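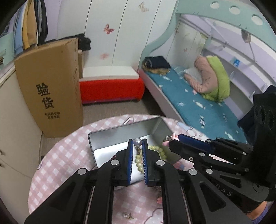

Seo-ah Shim wrote to us that her pearl earrings became dull after one winter in an ordinary box, and she asked if a metal tin is not even worse for them. It is a fair question and we receive it often, so we answer it before the rest of the page. Pearl is a soft material. The metal wall of a tin will not hurt it when the box stands still on a shelf, but a pearl which rolls against a ring, a chain or a sharp earring post can get a scratch. For this reason we recommend to keep pearls in their own pouch inside the tin, and to wipe them with a soft dry cloth after wearing.

# Gemer Jewelry Tin

The Gemer is a plain silver-colored metal tin for the small jewelry of every day: earrings, a string of beads, one or two hair clips. It has no drawers, no music and no mirror. You open it on the table, you see what you have, and you close it again.

We began to make it after many customers told us the same thing about their big jewelry cases. The case has a place for everything, but the earrings that they wear most are lying in a coffee cup next to the bed. The Gemer is meant to replace the coffee cup.

## What is in the package

- Gemer tin with lid
- One cotton pouch for pearls or other soft stones
- One round of gray felt for the bottom (not glued, you may leave it out)
- A small card with care instructions

## Details

| | |
|---|---|
| Item number | 419 |
| Material | Tin-plated steel, lacquered inside |
| Color | Silver |
| Weight with lid | 244 g |
| Lid | Lifts off completely, no hinge |
| Lock | None |
| Made by | Jiang workshop, for Prallum |

The lid is a little tight when the tin is new. Please do not use a knife to open it. Hold the bottom with one hand and turn the lid slowly while you pull, and after a few weeks it becomes easier.

## How to arrange it

Long things go first. Lay a bead string or a chain in a loose coil on the bottom, with the clasp on the outside, so you can find the end when you want to take it out. If you drop it in from above it makes knots, especially the thin chains.

Earrings come on top. For pairs with a hanging part we advise to close the hooks or put the backs on the posts before they go in the tin. An open hook catches in everything, and when you lift one earring you will lift half of the box with it.

Hair clips with a metal spring can sit along the side. Do not put them on top of pearls.

When you sort the jewelry, spread a cloth on the table first. Small gold parts jump and roll very far on a hard table, and a tablecloth stops them – a checkered one is nice for this, you can put each pair on its own square.

## Care of the tin

Wipe the outside with a damp cloth and dry it immediately. Do not wash the tin under water, because water stays in the folded edge and can make rust. The bathroom is not a good place for it. A bedroom shelf or a desk is better.

Small scratches on the outside are normal with this material and we do not accept them as a defect after the tin has been used. A dent in the rim is different: if your tin arrives with a dent and the lid does not close, send us a photo and we will replace it.

## Questions from customers

**Can I have my name on the lid?**
Yes, but only for orders of 50 pieces or more, for example for a wedding or a shop. The letters are pressed in the metal, without color. Please write to Muchen Dai in our office before you order.

**Is it good for silver jewelry?**
It is fine for short time. Silver gets dark from the air, and the lid is not airtight. Put the silver in a small closed bag and then in the tin.

**Can a child use it?**
The rim is rolled and not sharp. Small beads and earrings are of course not for children under three years.

**Does it fit bracelets?**
Thin ones and bead bracelets, yes. A wide stiff bangle will not allow the lid to close. For those we have the Garkley, the same tin with a higher wall.

**Do you have it in other colors?**
Sihan Duan asked for green and Danai Margaritis asked for black. At the moment we have only silver. A new color means 2000 pieces in one production, and we are still a small company.

## Delivery and returns

Tins are packed one by one in brown paper inside a carton. You can return an unused tin with the pouch and the card in the original carton. Please check that no earring is left under the felt before you send it back.

The next delivery of the Garkley comes in May. The Gemer is in stock.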